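Stirnavel group, working meeting on the desk-tidying study
Minutes, August, started 9:30
Chair and notes: Dagmar Kopecký

1. Where we are
The Vrabec set now stands at 353 demonstrations, all on the two-arm setup. The chair thanked everyone for a huge push — this is the most we have ever had on one task family!

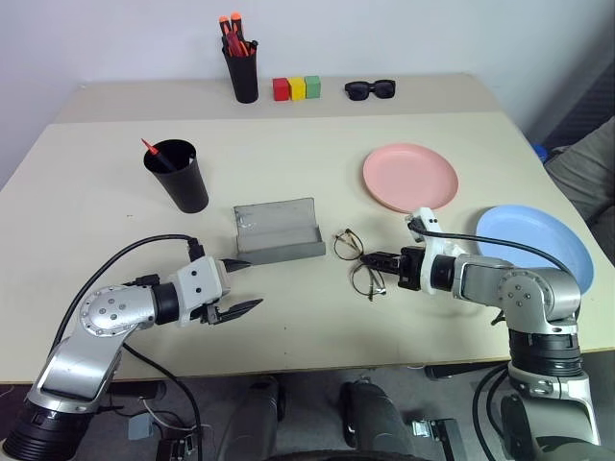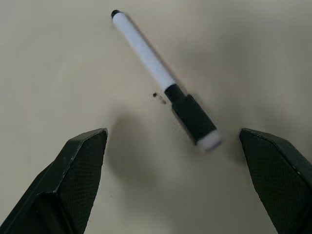 Desk-tidying work: the table with both arms, then a marker between the fingers from the wrist view.

2. Result: wrist view against head view
This took up most of the meeting, and for good reason. We trained the same policy twice on 200 demonstrations, once with the head view alone and once with the wrist views added. Over 40 test runs each, the policy with wrist views finished 30 and the head-only policy finished well under half. The gap is biggest on thin things lying flat, such as pens and folded glasses. Cubes hardly change.
There was a lively talk about why. The favorite idea is that the last few centimeters before a grasp are hard to judge from up high, especially when an arm passes in front of the target. Everyone agreed we should test that before writing it down as fact. The runs will be repeated with the head view masked during the final approach.

3. Motion blur in wrist views
Some wrist frames are blurred. One side wanted to drop them, the other argued that the policy will meet blur anyway and should learn from it. Agreed to keep them in and train one extra model on a cleaned copy — a cheap check, and we are all curious.

4. Labeling in Cudance
The old label "pen" covers pens, markers and anything else long and thin. It will be split in two. Existing labels get fixed in one pass before any more training. Slanted objects also need a note of their angle to the table edge, as this was missing from the first batch.

5. Oveva workshop
The draft is at four pages and reads really well. Still missing: the failure table and a paragraph on how test layouts were picked. Dagmar will circulate a new version once the masked runs are in.

6. Any other business
Test layouts should be saved under the run number. Two from last month could not be matched and were left out of the results in item 2.

Closed at 10:50. Next meeting after the masked runs.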